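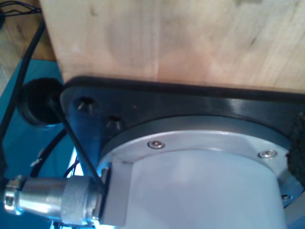

By Sternbridge University News Staff | Sep 22, 2024

The Department of Ocean Sciences at Sternbridge University has received the Boersma Medal for its long-running survey of coastal sediments. The award, given every 4 years by the Boersma Foundation, recognizes work that has made marine records easier for other scientists to use.

The department was chosen for its Pelemov Bay archive, a collection of 1,506 sediment cores taken from the bay and the shallow shelf outside it. The oldest were drilled 60 years ago, when the marine station at Pelemov had one boat and a single lab bench. Until recently, anyone who wanted to study the cores had to visit the storage building in person and work from handwritten logs.

Staff and graduate students have now scanned the full set and matched each core to its original log. The records went online in June and are free to use. Researchers from 110 institutions have registered for access, including several groups working on storm history and the spread of seagrass beds.

In its citation, the foundation praised the department for "careful, patient work on material that could easily have been lost." It also noted the decision to publish the logs as they were first written, with later corrections shown next to the original entries.

The medal comes with a grant, which the department will put toward a second phase of the project. That work will cover cores held by the Nimico Marine Laboratory, which closed its own storage rooms last year and moved its collection to Sternbridge. Many of those cores have no depth readings on file, and the team expects to spend much of the winter checking them against ship records.

The department will accept the medal at the foundation's fall meeting. A public talk on the archive will follow on campus — the time and room will be posted on the university events page. Admission is free, and no registration is needed.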